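カードを一枚、そっと渡す
ロボットハンドの現場で育った「受け渡しの作法」を読む
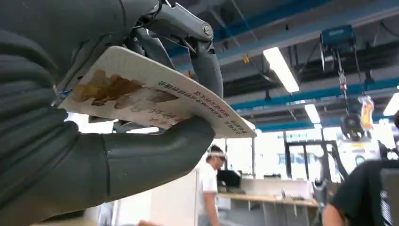
二本の指でカードをつまむロボットハンド。奥は作業場の天井と作業台

名刺を両手で受け取る、あの少しかしこまった動作を、私たちはいつ覚えたのでしょう。私の場合は新入社員のころ、先輩に廊下で何度もやり直しをさせられた記憶があります。相手より少し低く差し出すこと、文字に指をかけないこと、受け取ったらすぐしまわないこと。どれも法律ではありませんし、破ったところで誰かが怪我をするわけでもないのですが、守られているとなんとなく安心する。そういう決まりごとが世の中にはずいぶんたくさんあります。

ロボットの取材を続けていると、この「なんとなく安心する」という部分を言葉にするために、大のおとなが何か月も議論している場面に出くわします。今回ご紹介したいのは、ロボットハンドの評価を手がけるZullelton社がまとめた、受け渡し作業のための社内規程です。表紙には「第二版 2024年4月10日」とあり、本文は付録を入れて183ページ。電車のなかで読むつもりで鞄に入れたら肩が凝りました。けれども読み始めると妙に面白く、二駅ほど乗り過ごしてしまったことを白状しておきます。

規程の取りまとめ役は、Eldana Welduさんという技術者です。もとは繊維機械の設計をしていた方で、薄くてくたっとしたものを機械に扱わせる苦労なら一晩でも話せる、と笑います。

「みなさん、重いものを持ち上げるほうが危ないと思っていらっしゃるんです。たしかに重いものは怖い。でも重いものを扱うときは、人間のほうも身構えているでしょう。カード一枚のときは誰も身構えません。ひょいと手を出すんです。私はそこがずっと気になっていました」

この「ひょいと手を出す」をどう扱うかが、規程全体の背骨になっています。

規程の第一章は、意外なことに、ロボットの話をほとんどしません。書かれているのは人の立ち位置と声のかけ方です。受け渡しの試験では、ハンドの正面に立つ人を「受け手」、停止ボタンを預かる人を「見守り」と呼び、この二つの役を一人で兼ねてはならないと定めています。見守りは、受け手の手元とハンドの指先が両方見える場所に立つ。画面を見ながらの見守りは認めない。受け手が手を伸ばす前に「取ります」と言い、見守りが「どうぞ」と返すまでは、指の届く範囲に手を入れない。

読んでいて、まるで茶道の稽古のようだと思いました。そうWelduさんに申し上げると、初版を出したときに現場から同じ苦情が来たそうです。毎回声をかけるのは気恥ずかしい、というのです。それでも削らずに残しました。代わりに第二版では、声の出しにくい騒がしい場所のために、手のひらを見せる合図が付け加えられています。

第二章からは、いよいよ指の話になります。薄いものをつまむ作業について、規程は把持の強さを「保てる最小の力から始める」と決めています。当たり前に聞こえますが、実際の作業ではこれがなかなか守られないのだそうです。試験中に物を落とすと記録に失敗と残りますから、つい強めに設定したくなる。すると今度は、カードに反りや折れがつく。それだけならまだしも、強い設定のまま次の試験に移り、うっかり人の指先をはさむということが起こりえます。

そこで規程は、落下をとがめないと明文で定めました。条文をそのまま引きましょう。「落下は記録すべき結果であり、担当者の過失としない。落下を避ける目的で上限値を変更してはならない」。私はこの一文がとても好きです。安全の規則というと禁止ばかりが並ぶ印象がありますけれども、ここには、働く人の気持ちがどちらへ傾きやすいかをよく見てきた人の目があります。

評価を担当するVenkatesh Bangeraさんは、この条文が入る前と後の両方を知っている一人です。

「前は、落としたくないから夕方になるほど数字が上がっていくんですよ、力の設定が。朝の自分と夕方の自分で基準が違う。いまは落としたら『はい、落下』と書いて終わりです。気が楽になりましたし、記録もあとから比べられるようになりました」

Bangeraさんたちが第二版までに積み上げた受け渡しの記録は3534件にのぼります。一件ごとに、物の種類、向き、設定した力、声かけの有無、そして中断があればその理由が書き込まれます。中断の理由欄は自由記述で、少し見せていただいたところ、「くしゃみ」「床のテープにつまずきそうになった」「なんとなく嫌な感じがした」といった言葉が並んでいました。最後のものも立派な理由として認められています。見守りは説明ができなくても止めてよい、止めたことについて後から問い詰めてはならない、と第三章にあるのです。

もっとも、すべてがすんなり決まったわけではありません。いちばん長くもめたのは、周囲にいる人の扱いでした。広い作業場では、試験をしている台のすぐ向こうで、別の人が別の仕事をしているのがふつうです。初版の案では、試験中は半径を決めて人払いをすることになっていました。これに強く反対したのが、設備を預かるBereket Berheさんです。

「線を引いて出ていってもらうのは簡単です。でも、うちの作業場は毎日そうやって使っているわけではないでしょう。守れない規則を作ると、守れる規則まで軽く見られるようになります。私は前の職場でそれを見ました」

話し合いは8回に及び、落ち着いた先は、試験の種類を分けるという案でした。腕を大きく動かす試験では従来どおり区画を閉じます。腕を止めて指だけを動かす試験なら、近くに人がいてもかまいませんが、その人たちにも始まりと終わりを必ず知らせ、通り道に背を向けて作業する人がいるときは一声かけてから始める。Berheさんはさらに、頭上のものも点検の対象に入れるよう求めました。吊ってある道具や鎖は、下で手元に集中している人の目にはまず入りません。いまでは朝の点検表の最初の行が「上を見る」になっています。

私も見学の折、この「上を見る」をやらせてもらいました。首をうんと反らして天井を眺めるのは、子どものころ体育館で寝転んだとき以来かもしれません。見上げてみると、作業場の天井というのはずいぶんにぎやかなものですね。

さて、社外の反応はどうでしょうか。規程は取引先にも配られ、搬送機器を手がけるOtus社では、声かけの章だけを抜き出して自社の手引きに取り入れました。担当のGrigoris Kontogiannisさんによれば、翻訳でいちばん苦労したのが「どうぞ」だったそうです。許可なのか、お願いなのか、励ましなのか。社内で意見が割れ、ひとまず原語のまま「DOZO」と印刷して貼り出したところ、それがすっかり定着してしまいました。

いっぽうで、厳しい意見もあります。部品メーカーのWiltis社で品質管理にあたるFasil Dinsaさんは、規程の精神には賛成としながらも、分量に首をかしげます。

「新しく来た人に183ページを渡して、読んでから始めてくださいとは言えません。読んだことにして判を押す人が必ず出ます。現場に貼れる一枚が先で、本はその後ろにあればいい」

この指摘はWelduさんにもこたえたようで、10月をめどに、A4一枚の要約版を用意しているところだといいます。下書きを拝見すると、文字数の上限は500字。声をかける、弱い力から始める、落としたら書く、嫌なら止める。もう少し削れそうだけれど、削るたびに誰かの顔が浮かんでしまって、とWelduさんは赤鉛筆を手に困っておられました。

取材の帰り道、駅の売店でお釣りを受け取るとき、店員さんが小銭を私の手のひらに落とさず、指先が離れるまでほんの一拍待ってくれたことに気づきました。規程の第二章の終わりに、ちょうどその一拍のことが書いてあります。「受け手が引いたことを確かめてから、指を開く」。付録には待ち時間の測り方が六ページにわたって載っていますので、ご興味のある方はそちらもぜひ。私はまだ途中までしか読めていません。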